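Subject: Re: [bench-arms] Left gripper closes on nothing, then reports "held"

Hi all,

Sorry for the slow answer, I wanted to get through a full afternoon of runs before opening my mouth. I'm quoting Kurniawati's message because half of what follows is an answer to it, and I know a few of you joined after she sent it.

Kurniawati Nasution wrote:

> We saw the same thing on our Biltano pair back in January. The gripper
> closes, misses the bag completely, and the status comes back as "held".
> Then the arm lifts, moves over to the drop spot and opens up very
> proudly over nothing. In our case it was the close threshold. The
> fingers touch each other, the motor current goes up, and the software
> takes that as an object.
>
> Two questions. What is your finger gap when it says "held"? And does
> it do this on the right arm too, or only the left?
>
> One more thing, please check your cable slack before you change any
> numbers. We lost a week to a cable.
>
> Kurniawati

OK so, first question. The gap reads zero, or near enough that I'd call it zero. So yes, you were right, it's fingers on fingers. I had been staring at the current plot for days (it looks lovely, a nice clean step, exactly like a real grasp) and never once put the gap reading next to it. Embarrassing, but there you go.

Second question, only the left. The right arm has the same grippers and the same config file, or so I thought. When I diffed the two, the left one still had an override from when we were picking up the foam blocks last year. Minimum gap check: off. I turned it off myself! There's even a comment with my initials on it saying "temporary". The foam squashed so flat that the check kept throwing good grasps away, and I never put it back.

So that's the false "held" explained. I turned the check on again, set the stop current back to the default 696, and the left arm now admits it when it has missed. Great. Except it still misses, a lot, and that's the part I want to talk about, because I don't think it's the same fault.

The misses are nearly all on bags. Bread rolls are fine, bottles are fine, the tape roll is fine as long as it comes at it from the side. With a flat plastic bag the fingers come in low and sideways, and they shut just before they get there. I logged 16 misses on bags this afternoon and in every single one the fingers closed short, never past. If it was plain noise I'd expect some of them to go long.

My first guess was the hand-eye calibration, so I redid it. Took forever, changed next to nothing. My second guess is the depth on clear film. Whatever the camera is getting back from a see-through bag with something crumpled inside, I don't trust it. I think it finds the bright zipper strip, or it finds the stuff inside, and the actual edge of the plastic just isn't there as far as it's concerned. Halim from the Skiltordale shop thinks it's simpler than that and the planner is triggering the close on distance to the table instead of distance to the object. He may well be right, he usually is, but I can't find the line of code that would do it.

About the cables. I did check, Kurniawati, and I'm glad you said it. The loop on the left arm was catching a little when the wrist rolled all the way over. It wasn't causing the misses (I freed it and got the same numbers) but it would have bitten me sooner or later. I've given it more slack and I'm going to keep an eye on it.

Now the safety bit, and please do read this one even if you skip the rest. While the left arm was going through its false "held" business, the right arm was waiting for it, as it should. But the wait has a timeout of 2000 ms, and when it runs out the right arm goes ahead with its own move regardless. Twice it went down by the front of the table with one finger lower than the tabletop. It didn't hit anything, but I had my hand on that edge not long before, reaching in to straighten a bag, and I did not enjoy thinking about it afterwards. 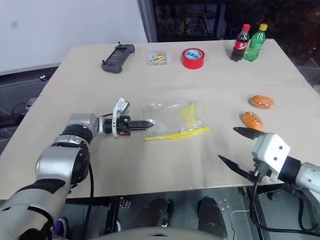

So I've changed the timeout so that it stops both arms and waits for a person to press resume. It's slow and annoying and I'm leaving it that way. I also put a floor on the wrist height for both arms, so neither finger should be able to go below the table surface even if the planner asks for it. If you're running the Bruva sequencer with the stock settings, you have the same timeout I had, so go and look at it before your next session. And keep your hands out until both arms are stopped, including when it's only a tiny nudge to a bag. I've been bad about that.

What I'd like to know from the list:

Has anybody had luck picking clear bags with a side-on grasp, or did you all give up and go from the top? I tried top-down for a bit and it's better, but the fingers tend to push the bag around before they pinch it.

Does anyone have a version of the gap check that copes with thin stuff? With the check on, I worry that a good grasp on the edge of a bag will read as a miss. Film is so thin that there's hardly any gap to measure. I've got the minimum set to 3 counts right now and that's pure guesswork.

And Halim, if you're reading, can you send me the place where you think the close gets triggered? I've been through the grasp module and I must be looking right at it.

I can put the logs up if they're of any use to anyone. They're big and badly named, so say so first and I'll tidy them a bit.

Thanks again, Kurniawati, you saved me a lot more staring at that plot.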